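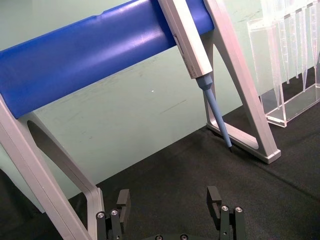
Khadija Mansour thinks I'm making far too much of one dropped pipette. Nothing broke that couldn't be replaced, she wrote under my last post, and people drop pipettes every day, so why hold a robot to a higher standard?

Fair enough, Khadija! I've dropped a few myself (one of them into a full ice bucket, on my second day). But when I drop something, I know I dropped it. The arm we run at Sikwood closed its fingers a little too low, knocked the pipette off its hook, and then carried on with the whole routine holding nothing at all. It went over to the tips, pressed down, went over to the plate, pressed down again, and did that for 392 cycles overnight. The log the next morning was perfect. Every line said "complete."

And that's what bugs me. Taha Ezzat and I spent most of a day working out what had gone wrong, and the cause was so dull I nearly cried. Somebody had wiped the bench and put the stand back 2 millimeters from where it used to be. The gripper was told where the handle would be and went there, and the software never asked whether the fingers had closed on anything. The sensor for that was already in the gripper - we'd paid for it - but the check was switched off back in February because it kept stopping the runs.

I understand why it got switched off, I really do. An arm that halts 300 times a week is an arm everyone learns to hate, and you start clicking "resume" without looking. Taha says a noisy alarm is as bad as no alarm, and he wants the check tuned before it goes back on. I say put it back on tonight and live with the noise while we tune it. We've been having this argument over lunch ever since.

What I'd really like is for labs to stop counting an uninterrupted run as a good one. Our monthly report has a big green number for hours without a stop, and it counted that night in full. Ilham Samir has asked for the number to come off the front page, and I've signed her note. If your lab has the same kind of report, go and look at what your arm does when it picks up thin air. Ours took me five minutes to test, with the pipette sitting in a drawer.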